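4.2 Difficulty curves and the return of lapsed players

The second strand of the study looked at how players of small-studio arcade shooters respond when a level defeats them several times in a row. Earlier sections dealt with first sessions only. The present section draws on play logs from Pons, a side-scrolling shooter with hand-drawn levels, and on written diaries kept by players at the Niststead and Jolledley sites.

Pons was chosen because its levels are short and because the game keeps a full record of each attempt, including the point at which the player's ship is lost. The build used at both sites contained 18 levels, of which the last 7 had been redrawn by the developers after complaints about uneven difficulty. Players were not told which levels had been changed. Each was asked to play at home, at times of their own choosing, and to write a short diary entry after every session.
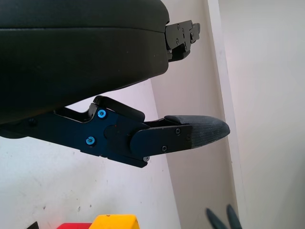
Does a harder level drive players away?

A hard level on its own had little effect on whether players came back the next day. What mattered was where in the level they were losing. Players who lost their ship close to the end of a level usually returned, and their diaries spoke of being nearly there. Players who kept losing in the opening seconds often left a gap of several days, and a number of them did not open the game again during the study period.

The pattern held at both sites, although it was weaker at Jolledley, where more of the players had owned arcade shooters before. Diary entries from that site often compared Pons with older games in which early losses were expected, and the writers seemed to treat them as part of learning the controls. Entries from Niststead were shorter and more often blamed the game. Level 8 drew the most comment at both sites. It opens with a narrow tunnel and two fixed guns, and the player has no room to test a new weapon before the first shots arrive.

Weapon choice complicates the picture. Pons lets the player carry one main weapon and one support item, and both can be changed only between levels. A player who has picked poorly must either finish the attempt or give it up. The logs show that many players went back to the same pairing after a loss, even when the diary for that session described it as unsuitable. We take this to mean that changing equipment was felt as a cost. Several diaries mention the length of the menu between levels, and two describe forgetting what an item did once it had been put away.
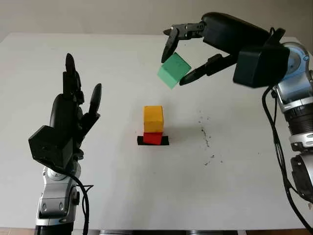

A further question is whether the redrawn levels achieved their purpose. In the logs, losses in the redrawn levels were spread more evenly along their length, and gaps between sessions were shorter. This should be read with care. Only players who had already passed the first 11 levels reached them, and such players may have been more patient to begin with. The comparison with Baltside, an earlier game built on the same engine, does not settle the matter, as its levels were never revised and its records do not include abandoned attempts.

Checkpoints were tested separately. In one version of the build, a single checkpoint was placed in each level at 15 seconds from the start. Players given this version made more attempts per session but wrote less about each of them. Some diaries welcomed the change. Others complained that it took the tension out of the opening, and one asked for a setting to turn it off. No such setting was available in the build supplied to us, so we cannot report how many players would have used it.

The diary method has limits that bear on all of these findings. Entries were written after play, and players who stopped in frustration were also the least likely to write. Where a log showed a session with no matching entry, the session was kept in the counts of attempts but left out of the reading of the diaries. Missing entries were more common at Niststead.

Figure 4 sets out the position of each loss by level for the two sites. The next section returns to weapon choice and considers the order in which items are offered to new players.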